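Comment on apprend à un robot à ranger le thé
Le coin des curieux – club robotique d'Edcombe

Salut ! Moi, je passe mes mercredis au club robotique d'Edcombe, et cette année notre projet s'appelle Brarketti. Drôle de nom, je sais : on l'a tiré au sort dans un chapeau, et il est resté. Le but de Brarketti, c'est qu'un robot sache préparer un plateau de thé pour des invités. Prendre un sachet, le poser au bon endroit, recommencer. Facile, non ? Toi, tu fais ça sans y penser, en racontant ta journée. Pour une machine, c'est une montagne !

Alors, comment on s'y prend ? On pourrait écrire un programme très long : « avance de tant, descends de tant, serre ». On a essayé en octobre. Dès que le sachet n'était plus exactement à sa place, tout était fichu. On est donc passés à une autre méthode : on montre le geste, plein de fois, et l'ordinateur apprend en regardant. Un peu comme quand tu as appris à lacer tes chaussures.

Pour montrer le geste, on n'utilise pas nos doigts tout nus. On prend une pince dans chaque main, avec une poignée et des mâchoires qui s'ouvrent et se ferment. Comme ça, l'ordinateur apprend un geste fait avec des pinces, et c'est justement ce qu'un robot a au bout du bras.

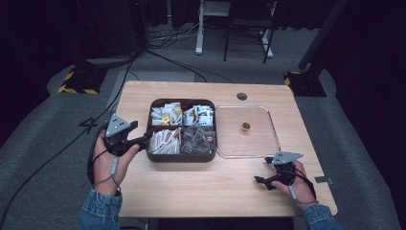
Au début, on est très maladroit. J'avais l'impression de manger des petits pois avec des gants de boxe ! Il faut aller lentement, et surtout ne pas hésiter en plein milieu. Si tu trembles, l'ordinateur apprend à trembler. Si tu changes d'avis trois fois, il croit que changer d'avis fait partie du travail.

Un essai complet, chez nous, on appelle ça une démo. Notre objectif est d'en faire 300. La dernière fois que j'ai regardé le cahier, on en était à 172, et j'avais mal au pouce.

Ce qui est difficile à voir

Tu as déjà vu quelqu'un se cogner dans une porte vitrée ? Eh bien, les ordinateurs ont le même souci avec tout ce qui est transparent. Quand une caméra regarde du bois, elle voit du bois. Quand elle regarde une plaque transparente posée sur du bois, elle voit... encore du bois ! Il reste quand même des indices : une ligne fine le long du bord, et des reflets blancs. Toi, ton cerveau comprend tout de suite. L'ordinateur, lui, doit avoir rencontré ces indices souvent avant de s'en servir.

Les reflets sont un peu traîtres, en plus. Tu bouges la tête et hop, ils glissent ailleurs, alors que l'objet est resté au même endroit.

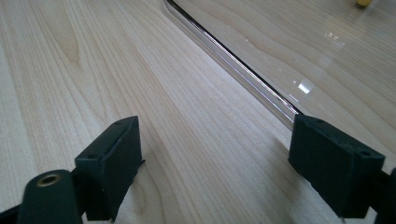
Ce qui est difficile à attraper

Un cube, c'est gentil : il a des côtés bien droits, on serre et c'est bon. Un sachet plat, c'est une autre histoire. Il est posé tout contre la table, et il faut réussir à le pincer par les bords sans l'écraser. Et puis l'emballage brille, il est froissé, il n'a jamais deux fois la même forme.

Les sachets en pyramide ont un autre défaut : leurs ficelles. Elles s'emmêlent, et quand tu en veux un, tu en soulèves parfois 4 ou 5 d'un coup (le fou rire assuré, mais la démo est à refaire).
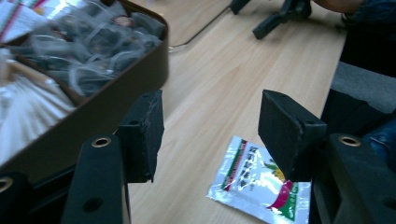
Un sachet brillant entre les deux doigts de la pince, et les sachets de thé en pyramide dans leur plateau.

Et si on se trompe ?

On garde une partie des ratés ! Ça m'a étonné, moi aussi. Si le sachet tombe et qu'on le rattrape proprement, la démo montre comment réparer une bêtise, et un robot en a bien besoin. Par contre, si on a tout renversé, on efface.

À toi d'essayer

Prends deux pinces à cornichons, ou deux pinces à linge si tu n'as que ça, et quelques sachets de thé. Pose-les à plat sur la table, puis essaie de les ranger dans une boîte sans t'aider des doigts. Demande à quelqu'un de te chronométrer. Ensuite, recommence avec un œil fermé – tu verras, on vise beaucoup moins bien !

La prochaine fois, je te raconterai notre rencontre avec le club de Temcombe. Eux, leur robot trie des chaussettes, et ils ont l'air d'en baver autant que nous.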